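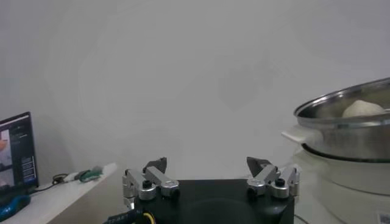

Dough in the steel pot, white wall behind. Sunday afternoon.

Bread thread. I said in November I'd write down how I do the pot dough and then didn't, so I'm doing it now.

Flour, water, salt, yeast. I use the Petrauskas bread flour when the store has it and the store brand when it doesn't. The Petrauskas one takes a little more water. Start with less than you think and add it by the spoonful.

I mix it in a bowl with my hand until there's no dry flour left on the sides. Then I leave it alone for 31 minutes. It was supposed to be 30, but my timer starts a minute late and I got used to it.

Knead until it stops sticking to your palm. For me that's maybe two songs. If it tears when you stretch it, keep going.

Then it goes in a stainless pot. I used to use a plastic tub and a towel. The pot is easier to wash and the dough comes off the steel in one piece if you oil it first. Only a teaspoon. I put in way too much the first few times and got a greasy bottom crust.

Delwyn Harawira asked if you need an electric cooker for this. No. Any pot with a lid works, just put it somewhere out of a draft. My kitchen on Ellau Street is cold from October on, so I got tired of guessing.

Do not turn the heat on high to hurry it. I did that once and the outside set before the middle had moved at all. I had to throw it out.

Rise times, since people ask: 3 hours in winter, a bit under two in summer. Go by size. Press it with a wet finger, and if the dent fills back slowly it's ready. If it springs right back, give it longer.

After that I fold it over a few times, shape it, and let it sit again while the oven heats. Full heat for the first part, then turn it down when the top has color.

Cut it too early and it's gummy. I wait an hour. My kids don't.

You can also steam small pieces for buns. Same dough with a spoon of sugar added. Put paper under them or they stick.

Somebody wanted it in cups. I don't have it in cups, I use a scale. I'll measure it next time and add it to the bottom of this thread.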